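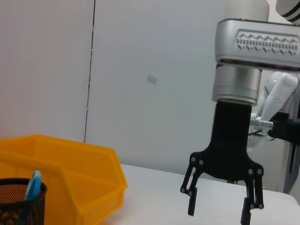
I love a white tabletop. I also spend a silly amount of time wiping one, and after a few years of trial and error (mostly error, sorry table) I've settled on a routine that keeps mine looking decent without eating up my whole Saturday morning.

One thing before you grab a sponge: know what your top is made of. Painted wood, laminate, and solid plastic all look pretty much alike from across the room, and they do not like the same things. If you have the care sheet, go by that. If you don't, try everything on the underside first and give it a day.

## What I use

- 2 microfiber cloths, one for washing and one for drying
- a bowl of warm water with a small squirt of dish soap
- baking soda
- rubbing alcohol and a few cotton balls
- an old gift card for scraping
- a soft toothbrush for the edges

I used to buy a cleaner called Cloltine and it was fine, but it left a film that grabbed every fingerprint in the house. Dish soap does the same job for me.

## The regular wipe-down

1. Dust first, dry. Grit plus a wet cloth equals tiny scratches, and on white they turn gray over time.
2. Dip the cloth and wring it out hard. You want damp! Water sitting along a seam can make the edge swell.
3. Go in long straight passes from the far side toward you, overlapping a little. Circles just push the crumbs around.
4. Rinse the cloth and go over the top again with plain water. I skipped this for ages and couldn't figure out why the table always felt tacky.
5. Dry it with the second cloth.

Then crouch down and look across the surface toward a window. Streaks you'd never see from above jump right out.

## Marks that won't budge

**Pencil and scuffs.** A plain white eraser, believe it or not. Rub lightly and brush off the crumbs.

**Ballpoint or marker.** A little alcohol on a cotton ball, dabbed from the outside of the mark in. Skip it on painted tops, it can take the paint along with the ink. Ask me about my old desk.

**Coffee or tea rings.** Baking soda and water mixed to about the thickness of toothpaste. Leave it on for 16 minutes (my kitchen timer was already set to that once, and it worked, so it stuck), then wipe with a damp cloth. No scrubbing, and test it first if your top is glossy.

**Tape gunk.** Warm the spot with a damp hot cloth, then push the gift card along nearly flat. A drop of cooking oil loosens whatever's left. Wash with soap after.

**Yellowing.** I haven't beaten this one. My friend Nia Rosser swears by peroxide, but I tried it on one corner in July and couldn't see any difference. If sunlight did it, I think you're stuck with it or you're repainting.

## Stuff I'd stay away from

Melamine sponges on anything shiny, for a start. They're very fine sandpaper, basically, and you end up with a dull patch right where you sit. Scouring powder is worse. And please don't mix bleach with other cleaners, ever.

For the edges, use the toothbrush and the same soapy water, then dry right away. I do mine every other week or so, whenever the line around the rim starts looking gray.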